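Quiénes somos

Inicio / La escuela / Quiénes somos

Tevance es una escuela de encuadernación y restauración de libros. Ocupamos un antiguo almacén de harinas, lo que explica el portón enorme, las vigas y la costumbre del cartero de preguntar por el molinero. Damos clase a gente que quiere aprender a coser un cuaderno, a gente que ha heredado una enciclopedia en mal estado y a gente que se apuntó a cerámica, se equivocó de puerta y se quedó.

Cómo empezó esto

La escuela nació de un encargo mal calculado. La notaría Adebisi cerraba su despacho de toda la vida y quería reencuadernar su archivo: 635 tomos, muchos con el lomo colgando y algunos con más celo que papel. Kayode Onyeka, que por entonces trabajaba solo en una habitación interior, dio un precio y un plazo. El precio era bajo y el plazo era una fantasía. Para cumplir enseñó a coser a su vecina, la vecina enseñó a su hermano y, cuando salió el último tomo, había en aquella habitación más alumnos que sillas.

Entregamos tarde. La notaría fue comprensiva y nos descontó exactamente lo que decía el contrato.

Con lo que quedó alquilamos el almacén y compramos la cizalla, que sigue aquí y sigue teniendo muy mal carácter. Abrimos un mes de enero, sin calefacción. La cola blanca tardaba tanto en secar que las prensas se quedaban cargadas de un lunes para el siguiente, y de aquella época conservamos varios cuadernos con una solidez que no hemos vuelto a conseguir.

Qué enseñamos

Hay 3 cursos regulares. El de iniciación parte del plegado y llega a la tapa dura en tela. El de costuras recorre la copta, la de cadeneta y la costura sobre nervios, con un desvío por la encuadernación japonesa que siempre dura más de lo previsto. El de restauración exige haber pasado por los otros dos y tener paciencia con los injertos de papel japonés, que se desgarran a mano, se humedecen con pincel y se pegan al segundo o al quinto intento.

No enseñamos a dorar con prisa. Tampoco enseñamos a dorar en verano con el ventilador puesto: el pan de oro es carísimo y vuela estupendamente. 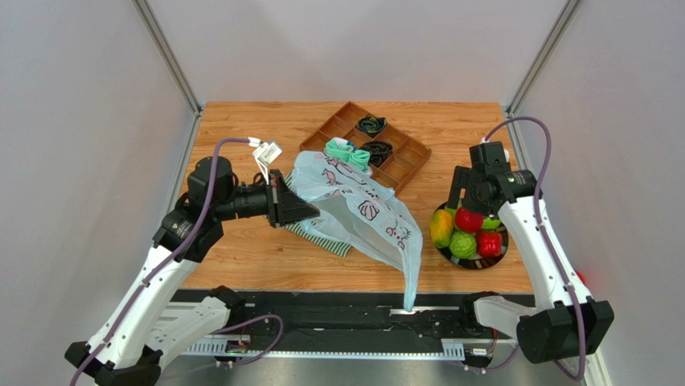 Kayode Onyeka
Fundador y profesor de restauración

Me piden que escriba este apartado en primera persona para que resulte cercano. Aprendí el oficio en Virkley, un taller donde se hablaba poco y se lijaba mucho. Mi maestro revisaba las guardas a contraluz y devolvía el trabajo sin comentario alguno; uno deducía el error por el ángulo con que lo dejaba sobre el banco. Yo he procurado ser más explícito. Mis alumnos dicen que a veces echan de menos el silencio.

De mis clases puedo prometer que se sale sabiendo distinguir la dirección de la fibra del papel, asunto que parece menor hasta que una tapa se abomba como una teja. Hay quien empieza a doblar las servilletas de los restaurantes para comprobarlo. Le pasa a todo el mundo y se lleva con discreción.

El engrudo lo hacemos en la escuela, con almidón de trigo y agua, y dura poco. Si al abrir el bote huele a yogur, al fregadero.

El taller y la biblioteca

En la planta de arriba guardamos 183 libros de consulta sobre el oficio. Se pueden leer en sala y fotocopiar con moderación. Prestarlos fuera fue una idea generosa que duró un trimestre. El catálogo está en Nirix, nuestro programa de fichas, que ordena los autores por el nombre de pila por motivos que su fabricante atribuye a la configuración.

También aceptamos encargos particulares: biblias familiares, recetarios, tesis doctorales con urgencia. Las tesis con urgencia tienen recargo. Las tesis que se entregan mañana tienen recargo y un pequeño sermón.

Matrícula y visitas

Cada curso trimestral cuesta 300 euros, con hilo, tela y cartón incluidos. La plegadera de hueso corre por cuenta del alumno y conviene marcarla con iniciales, porque todas se parecen y todas acaban en el mismo bolsillo. La próxima jornada de puertas abiertas es el sábado, 24 de junio de 2023, mañana y tarde. Se puede venir con un libro roto y pedir opinión; la opinión es gratuita y suele ser que se podría haber traído antes.

Para visitar el taller otro día, llame antes de acercarse. El timbre funciona, pero con la cizalla en marcha no lo oímos.

Cursos · Encargos · Biblioteca · Contacto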